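Racks and plates: Kinargate gallery, page 4
Compiled by Junpei Ogura

The Kinargate pages deal with how dishes are held while they drain and how they are handled on the way in and out of the rack. Earlier pages covered cup trees, cutlery baskets and the Musier two-tier unit. Plates get their own page as most of the questions sent in since April concern slot spacing.

Terms are used as follows. Pitch is the distance between the centrelines of neighbouring tines. Lean is the angle at which a plate comes to rest once its rim is down in the slot. Clearance is the free height above the tines, measured to whatever is overhead - a shelf, a cupboard or a tap.

A pitch of 40 mm suits most dinner plates with a shallow well. Pasta bowls and deep-rimmed plates will go in at that pitch, but they take up every second slot and the rack fills sooner than its catalogue capacity suggests. Coated wire is kinder to glaze than bare wire. The coating wears first at the tips of the tines, where rims make contact, and a rack with grey or rust-coloured marks transferring to the plates is due for replacement.

A plate is best held by the rim and brought over the slot at close to its final lean. Lowering it flat and turning it at the last moment tends to catch the neighbouring tine. Work from the far end of the rack toward the near end, larger plates first. Clearance should be at least one plate diameter plus room for the grip; under the Foulkes wall shelf, mounted 572 mm above the bench, this is met for all plates in the range. Under the lower Fudgate shelf it is not, and side plates only should be racked there.

Colour has no bearing on fit, though pastel glazes show metal marking sooner than dark ones.
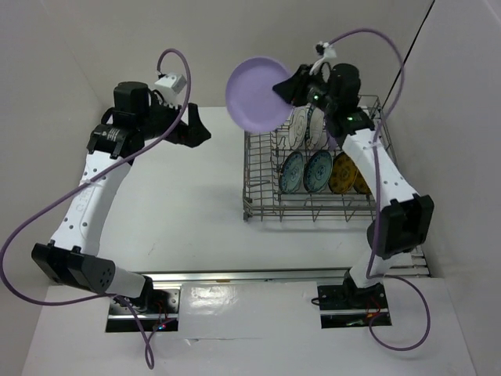
Side plates and saucers are a separate problem at this pitch. The smaller diameters sit low between the tines and lean further than they should, so a narrower rack is preferred for them.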